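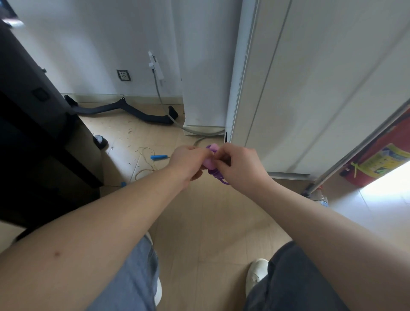

The lending artists had asked, in a reply received before the inspection, that the side entrance at Lallosier stay locked during opening hours, and that no work be hung within reach of the radiators. Both requests are dealt with below.

Pre-opening safety checklist: temporary exhibition, Lallosier Gallery
Date of inspection: September 5, 2019
Installation contractor: Senero
Lighting: Clirkia

1. Escape routes clear and signed
Result: Pass
Comment: The packing cases left in the rear corridor must not return there after the opening.

2. Side entrance
Result: Action required
Comment: The door is a fire exit and cannot be locked while the public is in the building. An alarm is to be fitted to the push bar. The lenders have been informed in writing.

3. Maximum number of visitors
Result: Pass
Comment: Limit set at 123 persons, staff included. Notice displayed at the main door.

4. Wall fixings
Result: Pass with comment
Comment: All 59 framed works were checked by hand. Security screws were missing on 3 and were replaced during the visit.

5. Distance from heat sources
Result: Pass
Comment: The works on the north wall have been moved to the Saraç Room. Radiators there are to remain off.

6. Plinths and floor works
Result: Action required
Comment: The tall plinth near the stairs moves when pushed. Senero to weight the base before the object is placed.

7. Lighting track and cables
Result: Pass
Comment: Clirkia has supplied test records dated May. One loose cable cover has been taped as a temporary measure and is to be replaced.

8. Fire extinguishers
Result: Pass
Comment: 9 units present, all within service date.

9. Step-free access
Result: Not inspected
Comment: Lift under repair. To be inspected before the doors open to the public.

Items 2, 6 and 9 remain open. The signed copy is held at the reception desk.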